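手持夹爪采集餐桌摆放任务，场地和操作规范怎么定？

版块：机器人与自动化 > 数据采集
标签：手持夹爪，桌面操作，采集规范，质检

Noemi Pace
发表于 三月

我们在 Gustville 有一个小采集点，主要做餐桌类任务：摆盘子、放叉子、把碗从托盘移到餐垫上，再收回去。用的是手持夹爪，两指包泡棉，相机装在夹爪上。

目前攒了 2,243 条，上周交给下游同事训练，退回来不少。退回的理由五花八门：有的说开头没有静止段，有的说手指没张开就开始录，还有的说同一个任务名下面，不同操作员的做法差太多。比如“把叉子放到碗右边”，有人从柄中间夹，有人夹叉头，有人先推到桌边再夹。

我们只有一页纸的操作说明，是 Debora Fabbri 开点的时候写的，内容基本是怎么开机、怎么充电、怎么传文件，没有写动作和摆放的要求。现在想补一份正式的规范，想问几件事：

一、场地布置要固定到什么程度？每条都一模一样，还是允许变化？
二、操作员的动作要不要统一？
三、质检抽多少，按什么标准判不合格？
四、泡棉磨损到什么程度要换？

我们的人手不多，规范太厚没人看，最好两三页能写完。

Mirko Monti
回复

场地别固定死，多换几个地方就行，越乱越好。动作也不用管，量上去了自然就平均掉了。泡棉等掉了再换，我们一直这么干。

Concetta Greco
回复
已被提问者采纳

楼上的说法我只同意一小部分。场地确实要变，可是变化得有记录，不然下游没法分组，出了问题也查不到是哪一批。泡棉等掉了再换，我不建议，后面细说。

我在 Zanetti 管过一段时间采集，规范改过几版，最后留下来的也就两页多。按你的几个问题写。

先说场地。把东西分成“不动的”和“要动的”两类。不动的是桌子、背景、灯、夹爪本身的配置，一个批次内不改。要动的是餐具、餐垫、托盘的位置和朝向，每录完一组换一次。我们规定每个摆法最多录 20 条，到数就换，不许图省事一直录下去。换的时候餐垫可以斜着放，托盘可以靠近或者离远，餐具的朝向也要变。很多新人喜欢把所有东西摆得横平竖直，这样的数据训练出来，餐垫一歪就不行了。

桌面上允许有跟任务无关的东西，但要写进批次记录。垫布、托盘都算。墙边的电线和插座尽量离操作区远一点，线不要从操作员脚下过，这条我们写在安全那一节，不算数据要求，但是每天开工前要看一眼。

反光也要提一句。上釉的碗盘、金属餐具在顶灯下会有高光，这个不用消除，真实环境里也有。要避免的是整块发白，看不清边缘。开录前先把夹爪举到起始位置，看一下预览，碗沿、叉子柄能分辨出来就可以。银色叉子放在灰白条纹的餐垫上，看起来容易混在一起，这种组合可以录，建议单独打个标签。

再说动作。不要求每个人的轨迹一样，要求的是“策略”一致。你举的叉子那个例子，应该在任务卡上写明：从柄部夹起，不推、不拖、不借桌边。谁觉得有更好的夹法，另开一个任务卡，不要混在原来的名字下面。每条录制按下面的顺序：

1. 夹爪到起始位置，两指张开，相机能看到目标物。
2. 静止两秒再开始动。
3. 接近时放慢，手指不要碰到旁边的餐具。
4. 夹住以后先竖直抬离桌面，再平移。
5. 放下时等物体稳住再松指，松开后垂直退出。
6. 回到能看到全部物体的位置，再停录。

中途失手不要偷偷补一下接着录。要么整条作废，要么标成“失败后恢复”，这两种下游都能用，混在成功里就麻烦了。操作员的另一只手不许进画面，摆放物体的动作全部在停录以后做。

质检方面，我们是两道。操作员自己录完一组马上看首尾，不合格当场重录，这一道最省时间。第二道由没有参加这一批录制的人抽查，每组抽 7 条，从头看到尾。只要有一条违反任务卡，整组退回全看。判定标准只列能看出来的东西：起始时手指是否张开、目标物是否可见、有没有碰到别的东西、结束时物体是否放到位。“动作不够自然”这种话不要写进标准，写了也会吵。

泡棉：每天开工前摸一遍、看一遍。边缘起毛可以继续用，夹持面露底、有缺口、或者泡棉跟底板之间能塞进指甲，就换。两边必须一起换，只换一边的话夹持的中心会偏。换完要重新标定开合量，批次号加一位。螺丝也一起查，特别是手指根部和侧面安装件上的，松了以后相机跟手指的相对位置会变，回放的时候不一定看得出来。

你那两千多条不用全扔。先按操作员和任务名分开，抽一部分看首尾，缺静止段的单独放一个目录，问问下游能不能接受。动作策略不一致的，改任务名比重录便宜。

Ada Sorrentino
回复

补充一点批次记录的写法，我们用的是 Pivon 的表格，后来嫌字段太多，删到一行能写完：批次号、地点、操作员、夹爪编号、泡棉更换时间、任务卡版本、备注。备注里写桌面上有什么无关的东西。

另外 Concetta Greco 说的静止两秒，我们留得更长一点，因为新人容易心急，实际往往只停了一半。这个看你们自己的人。

餐具我们按材质放在不同的箱子里，陶瓷的不跟金属的混放，磕了口的碗直接停用，划手。

Noemi Pace
追问

谢谢，已经照着写了初稿，正好两页。还有一个问题：碗这种宽沿浅口的，应该夹沿还是从两侧抱？我们的 Zomier 夹爪张到最大也抱不住整个碗。

Concetta Greco
回复追问

抱不住就夹沿，一指在里一指在外，任务卡上写“夹沿”，别写“拿起碗”。夹入的深度以泡棉完全盖住沿口为准，抬起以后碗会往一边倾，属于正常，但不能倾到碰桌面上的叉子，所以叉子离得近的摆法，要从远离叉子的那一侧夹。先空着练几次再录。 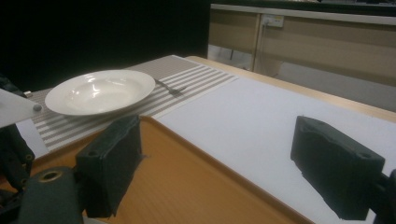 相关讨论

批次号改了以后旧数据怎么对应
泡棉手指更换后开合量标定的步骤
采集点开工前检查表，求一份简单的
失败后恢复的数据要不要单独存放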